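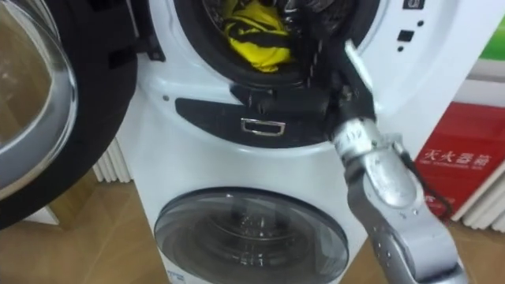 One member of the Stokville Shared Workshop has written to ask whether the Cavby project would not be better served by a simple arm bolted to a bench. Laundry is handled at waist height or above, the letter points out, and two legs add cost, weight and a good deal of adjustment to a job that a fixed machine could do. The same member asks what has been spent so far and when the wider membership may try the controls.

The project group thanks the member for the letter and is pleased to answer through the newsletter. The position given below is correct as of March 4, 2023.

Why the robot has legs

The group considered a fixed arm at the outset and prepared a drawing for one. It was set aside because the project was approved as a study of work in a furnished room, where the bed, the shelves and the laundry are in different places. A bench arm would have answered the question of the washer and no other. The group accepts that the choice has been expensive in time. A large share of the evenings booked to the project last year went to the knees and ankles, and several members who joined in order to work on hands spent their first weeks with an ankle joint on the bench in front of them.

The legs do bear on the laundry task itself. When the arm reaches into the upper drum, the body has to remain steady with the arm held out in front of it. Small changes at the knee move the hand a long way at the far end. The group now sets the stance first and begins the reach afterward, and the written procedure has been changed to say so.

The present task

The task is to take a single piece of cloth out of the upper drum of the stacked unit and lower it into the basket on the floor. A yellow cloth is in use for the current series. The upper door is opened before the run begins. Opening the door is a separate exercise and will be reported separately, as it calls for a different grip and a different approach to the machine. 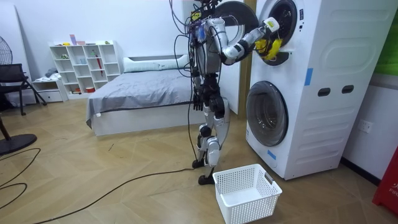

Three points have taken most of the group's attention. The first is the rubber gasket around the drum opening. A finger that meets the gasket at a shallow angle tends to ride along it, and the readings at the wrist can then look very much like those of a successful grip. The group has lowered the closing speed and asks operators to confirm by eye that cloth is held before starting to withdraw.

The second is the open door. It swings to the left and takes up space that the robot's body would otherwise use. Operators are reminded that the shoulder is wider than it looks from the control desk, and that the approach should be made from the marked starting position. Any run begun from another position should be logged as practice.

The third is the cabling. Cables come down over the upper body, and a long one crosses the floor to the feet. Before each run one person must walk the length of the floor cable and check that it lies clear of the feet and of the chair. That person is to have no other duty during the check. Visitors are asked to stay on the far side of the cable until the session lead invites them across.

Hands and grippers

Members have asked why the two sides of the robot do not match. The side used for the drum carries a gripper, and the other carries a dark hand with several fingers. The group wished to compare the two on household items without rebuilding an arm between sessions. For bunched cloth the gripper has been the more dependable of the two so far. The fingered hand remains of interest for handles and for the edge of the basket, and work on it will resume once the cloth series is complete. Members with experience in fine cable work would be especially welcome at that stage.
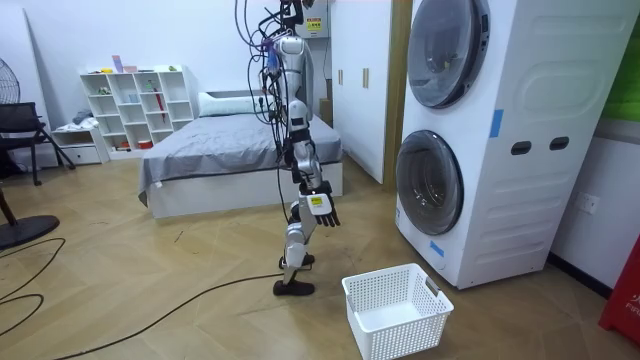
A short walking exercise is carried out in the same room, with the washer doors closed and the basket left in place. It is kept apart from the arm work, and the two are never run together under the current rules. The group expects to propose a combined run - a few steps, a stop, and then the reach - but only after the walking exercise has been completed by two different operators without a manual stop.

Costs and bookings

Spending from the general fund stands at $649. Most of this went on connectors, fasteners, replacement cable and one spare actuator housing. The larger parts were supplied under the Domínguez equipment grant and do not appear in the workshop's accounts. A list of purchases is kept in the parts office and may be read there during opening hours. The group has asked for no further money this quarter.

The project has used roughly 30 evening sessions to date. Several members have remarked that the room is hard to book on account of these, and the group has agreed to give up one evening in each fortnight beginning in May. The Juvdale textile circle has first call on the released evenings and should apply at the desk in the usual way.

Taking part

The group presently has nine members and can take a few more. No earlier experience of robotics is required. New members complete the workshop's general safety induction and then attend two sessions as observers before taking a place at the controls. Observers are given the stop button for at least one run, under supervision, and should expect to be asked afterward why they did or did not press it.

Those attending are asked to observe the following:

Loose sleeves, scarves and lanyards are to be left in the lockers.
The space between the robot and the washer is closed to everyone while power is on.
Cloth that has caught in the gripper is to be freed by hand only after power is off and the session lead has said so aloud.
The furniture stays where it is. A chair moved by a short distance is enough to spoil a comparison with the previous session.

The group also seeks the loan of cloth items in plain colors, particularly hand towels and pillowcases. Heavy items such as bath mats cannot be accepted for the time being. Items should be washed, labeled with the lender's membership number and left in the tray by the parts office. They will be returned at the end of the series, though some wear at the corners should be expected.

Further letters on the project may be left at the desk or sent to the newsletter in the ordinary manner. Questions received after the close of this issue will be held for the next one.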